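**May, 4:40 pm, glue test, batch 3**

Nutdale hide glue vs the Ekeck stuff on maple lap joints. 144 g water to the pot, same as batch 2. Soaked overnight, warmed slow. Ekeck gelled in the brush before I got the second joint closed, so joint 2 is probaly junk. Mark it and pull it anyway.

Clamped 9 pairs, left the rest. Room felt cold, door was open half the afternoon. Need to keep it shut next time!!

Pulled the batch 2 joints after lunch. Nutdale broke in the wood on most. Ekeck let go clean at the glue line, shiny on both faces = starved or chilled, can't tell which. Try warming the parts first, 3 min under the lamp.

Marchuk scale drifting again. Re-zeroed, wrote 13 on the tag. Check against the brass weight before trusting any of todays numbers. 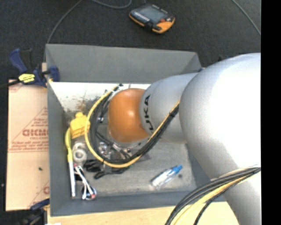
*KUKA arm over the grey bin, small parts inside.*

To do: order more Nutdale, scrape the pot, ask Zallum if the fine grind is back in stock. Clamps off tomorrow morning, not before.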